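Kurnton College opens applications for its newcomer mentoring programme

KURNTON, 2 August 2025 – Kurnton College is now receiving applications for the Monell Mentoring Programme, which connects first-year students who are new to the country with senior students and staff members. The programme will run for its fourth year, and for the first time it is open also to part-time students and to apprentices who attend the College only in the evenings.

In the coming year the College will offer 79 places. Each new student will be matched with a mentor from the same faculty or from a neighbouring one, and the pair will meet every second week during the teaching period. The matching is made by the Student Life Office on the basis of a short form, in which the applicants write about their studies, their languages, their working hours and what they hope to receive from the programme.

"When I arrived to my first university abroad, I understood the lectures quite well, but I did not understand the noticeboard," said Oldřich Štěpánek, Coordinator of Student Belonging at Kurnton College. "I did not know which office is for which problem, or that it was permitted to knock on a professor's door. A mentor can explain such matters in five minutes, and the student is spared a whole semester of guessing." 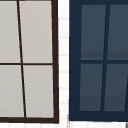
The programme takes its name from Monell House, the residence on the east side of the campus where the first mentoring evenings were held. These evenings will continue. They are open to every student of the College, also to those who do not take part in the mentoring, and no registration is needed. The topics for the first half of the year include renting a flat, writing an e-mail to a lecturer, reading a payslip, and finding a family doctor.

Changes after last year's review

After the last programme year the Student Life Office asked all the participants for their comments. Many students wrote that the meetings were useful but that the times were difficult for them, especially for those with children or with shift work. Several mentors, on their side, wished for more preparation before the first meeting.

The College has therefore made two changes. The first is that pairs may now choose freely between meeting in person and meeting by video call, and they may change between the two during the year without asking the Office. The second is that the training for mentors has been extended to seven hours, divided over two evenings. It covers listening, confidentiality, the limits of the mentor's role, and the support services to which a student can be referred. Mentors are paid at the College's usual hourly rate for the training as well as for the meetings.

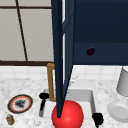 Page last modified: 2 weeks ago by Student Life Office

The Zeman Room, on the ground floor of the library, will be available to mentoring pairs through the whole teaching period. It can be booked at the library desk or by telephone. The room has a step-free entrance from the courtyard, and pairs who need a quieter place, or an interpreter of sign language, are asked to write this on the form so that it can be organized in good time.

A second language is welcome

One of the questions that the Office hears most often is whether the mentors and the students must speak English together. The College's position is that each pair decides this for itself. Last year some pairs spoke a shared first language in the beginning and moved to English later – others did the opposite, as the mentor wished to practise. The written agreement, which both persons sign at the first meeting, is available in English and French, and the Office can help with reading it in other languages.

"We do not want that a student feels he or she must leave something at the door," said Štěpánek. "The College has students from many places and of many ages, with different faiths and different family situations. The mentoring should have room for this, and it should also be simply pleasant. Some pairs talk about assignments for ten minutes and then about hockey for the rest of the hour, and I have no objection to it."
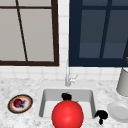 Two kitchen windows over the sink.

Students who complete the year, whether as mentor or as newcomer, may have the programme noted on their co-curricular record. Mentors may in addition apply for the Jakon Award, which is given every March to a student who has contributed in a notable way to the welcome of others at the College. The recipient is chosen by a panel of staff and students, and nominations can be sent by any member of the College community.

How to apply

The form for newcomers and the form for mentors are both found on the Student Life pages, under the heading Mentoring. Paper copies can be collected at the front desk of Monell House. Applicants do not need a letter of reference, and their grades are not considered. Newcomers may apply in the first or the second semester of their studies. Mentors must have completed at least one full year at Kurnton College, or be employed here in a permanent position.

Places are given in the order in which the complete forms arrive. When all of the places are filled, a waiting list will be kept, and students on this list are informed by e-mail as soon as a mentor becomes free. They are welcome at the mentoring evenings in the meantime.
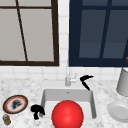

Can I change my mentor if we do not get along?

You can ask for a new mentor at any time during the year by writing to the Student Life Office. You do not have to give a reason, and your request will be treated as confidential. A new match is normally made before the next planned meeting, if a mentor from a suitable faculty is available.

About Kurnton College

Kurnton College is a public college with programmes in health, trades, business and the liberal arts. Its Student Life Office is responsible for orientation, residence life, accessibility services and the mentoring of new students.

Media contact

Oldřich Štěpánek
Coordinator of Student Belonging
Student Life Office, Monell House
Kurnton College

Interviews with present and former mentors can be arranged on request, in English or French.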